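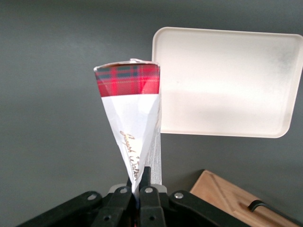 Tüte mit Karoband, Schrift in Gold. Dahinter das helle Tablett.

# Spitztüten im Dezember

Kurz und schnell, der Rest vom Text kommt noch. Wir packen wieder Tüten für den Adventsmarkt in Zirnach, 40 sind bestellt, 44 machen wir, falls welche knicken. Inhalt: gebrannte Mandeln, je Tüte eine kleine Kelle. Papier weiß, Band rot kariert (Schottenkaro, wie letztes Jahr, wurde ausdrücklich gewünscht).

**Zum Falten:** Spitze eng drehen, sonst rieseln unten die Krümel raus. Oben das Papier einschlagen, eine kleine Lasche darf rausschauen. Falten im Papier sind ok, bügeln tun wir nix.

**Zum Band:** waagrecht um den oberen Rand. Bitte nicht zu stramm, dann wirft es an der Rundung Wellen. Rolle reicht für alle, 20 Stück sind schon zugeschnitten.

**Zur Schrift:** schräg von links oben nach rechts unten. Goldton bleibt, Jiahui Zou hat die Vorlage und druckt bei Bedarf nach.

Tabletts bitte nach dem Packen wieder in den Schrank, untereres Fach. Abholung ab 16 Uhr, Seiteneingang. Mehr Bilder folgen, wenn alle Tüten gefült sind.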